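Why Does Soap Make Bubbles?

I love soap. I love the slippery bars, the squirty kind, and the fancy ones that smell like lemon pie. But for years I had no idea what soap was doing on my hands, so I went and found out!

Water and oil don't like to mix. Your skin makes a little oil all day long, and dirt sticks to it. Rinse with plain water and a lot of that oil just stays put.

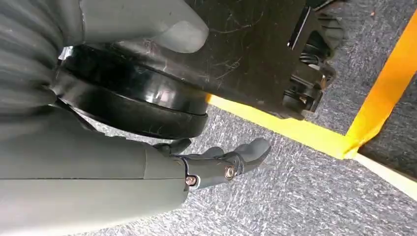
One reader from Vinthorpe wrote in to ask why her bar of soap feels greasy if it's meant to get rid of grease. Great question! Soap is made from fats or oils, mixed with something strong called lye. The two change each other and turn into soap – a brand new thing.

Each tiny bit of soap has two ends. One end loves water and the other end loves oil. When you scrub, the oil-loving ends grab the grease on your skin, and the water-loving ends hang on to the water. 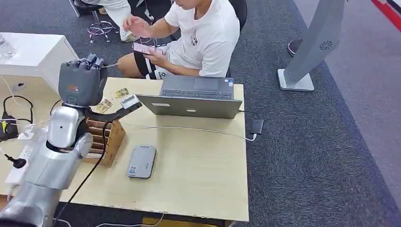

Then you rinse, and the whole lot goes down the drain together (bye, mud). Scrub for at least 20 seconds, and don't forget your thumbs. I always forget my thumbs.

So what about the bubbles?

A bubble is air wrapped in a very thin skin of soapy water. The skin is like a sandwich – soap on the outside, water in the middle, soap on the inside. When the water drains away or dries up, pop!

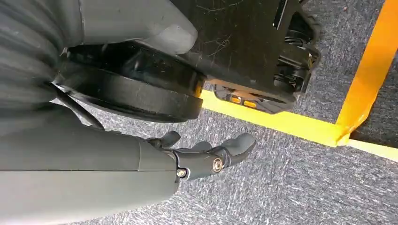 Do more bubbles mean cleaner hands?

Nope! Some soaps hardly foam at all and still work fine. Makers often add extra foamy stuff to shampoo and bubble bath, mostly for the fun of it.
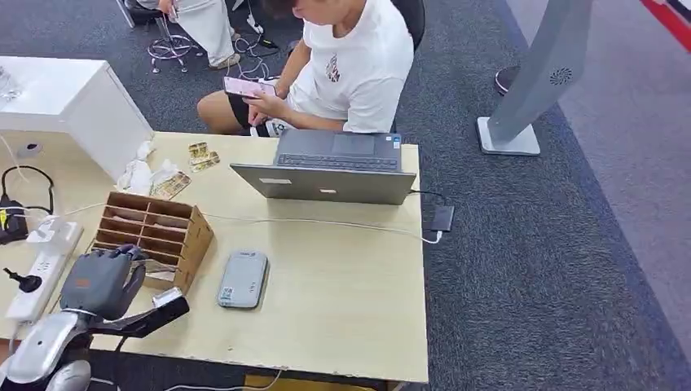

A desk with a wooden organizer

Next time I'll tell you why lip balm melts in your pocket in June.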